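Home News Programs Visit Giving Contact

News > Community > Footwear Collection Moves to Garngate

The Neritz Footwear Exchange will move to larger premises at Garngate this spring, the Exchange confirmed on 4th April. The new site, on the ground floor of the former Ferreira department store, will bring the sorting room, the repair benches and the public fitting area under one roof for the first time.

The Exchange was established nine years ago to supply donated and repaired shoes to households in Neritz and the surrounding districts. Until now it has operated from two rented rooms on opposite sides of the town, with stock carried between them twice a week. Director Sunita Mbeki said the arrangement had become difficult to sustain as demand increased.

"We gave out over 200 pairs in December, and many of those had to cross town twice before they reached the person who needed them," Ms. Mbeki said. "At Garngate a pair can be received in the morning and collected the same afternoon."

The lease runs for 22 months, with an option to renew. Rent for the full term will be met by the Gakovia Fund, which has supported the Exchange's school shoe program in previous years. The Fund has also agreed to pay for new shelving and a ramp at the side entrance on Mill Lane.

Opening hours will be extended to include one evening a week. Appointments will continue to be offered for the fitting of children's shoes, but adults will no longer need to book. A separate counter will be set aside for work boots and safety footwear, an area in which the Exchange has often been short of larger sizes.

Repairs will remain under the direction of Olga Sosa, who joined the Exchange from the shoe trade. Ms. Sosa will also lead a short course in basic repair, covering stitching, heel replacement and the care of leather and cloth uppers. The course is open to residents aged 16 and older, and the first session has places for nine people. Registration forms may be obtained at the front desk or by mail.

The town council approved the change of use last month after a brief hearing. Two neighboring businesses had asked about deliveries and parking — both withdrew their objections when it was agreed that vans would unload only at the rear of the building. Councilor Ignacio Whitlock, whose ward includes Garngate, welcomed the decision and said the empty storefront had been a concern for residents.

Donations will be accepted at the present address on Station Road until the move is complete. Shoes should be clean, dry and tied or clipped together in pairs. Soft shoes and slippers are welcome, provided that the soles are sound. The Exchange is unable to accept roller skates, ski boots or single shoes. 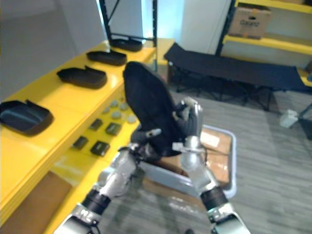
Further Information

Questions about donations should be directed to Gwendolyn Boateng at the Station Road office. Groups wishing to arrange a collection of 130 pairs or more are asked to write in advance so that a van can be reserved. The Mill Lane entrance will not be in use until the ramp has been inspected.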